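Why does the lid keep the crackers crunchy?

Ever left a cracker out on the bench overnight? Bit into it next day - yuck. Bendy. Like cardboard that's been in a puddle.

So what happened? Air happened. Air has water in it, even when you can't see any. We call it water vapour. Crackers are very, very dry, so they soak it up. Dry things go soft.

Bread is the other way round! Bread starts off damp. Leave it out and the water goes from the bread into the air. Damp things go hard. Same air, two different problems.

What you need is a wall. A wall air can't get through.

Plastic is a pretty good wall. But a box needs a lid, and where the lid meets the box theres a gap. Might be thinner than a hair. Doesn't matter - air is tiny and it'll find the way in.

That's the seal's job. A seal is a soft, squishy strip, often silicone, that runs all the way around the lid. Press the lid down and the strip squashes into the gap and fills it up. Hard plastic on hard plastic can't do that. Try pushing two rulers together and hold them up to the light. See the little line of light? Gap!

But who keeps pressing once you let go? The latches. They're flaps on the sides that fold down and click. Each one pulls its bit of the lid down tight. Miss one and that side can lift a bit, and in comes the air. So always listen for the click - every side.

Try it yourself (ask a grown-up first)

You need: 2 crackers, a box with a clip-on lid, a saucer.

Put one cracker in the box. Click it shut. Put the other on the saucer. Leave them till after school on Friday. Then snap them both. Which one goes SNAP and which one goes sort of... flop? Write down what you hear.

If it's rainy the saucer one goes soft faster. More water in the air, you see.
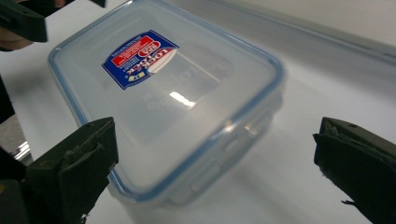

A clip-on food box. Find the thin blue line around the edge of the lid.

Word help
Vapour - water that has turned into a gas.
Airtight - no air gets in or out.
Silicone - a soft, rubbery stuff that doesnt mind being squashed again and again.

Next time: why do onions make you cry?

Words by Aleksi Kiiskinen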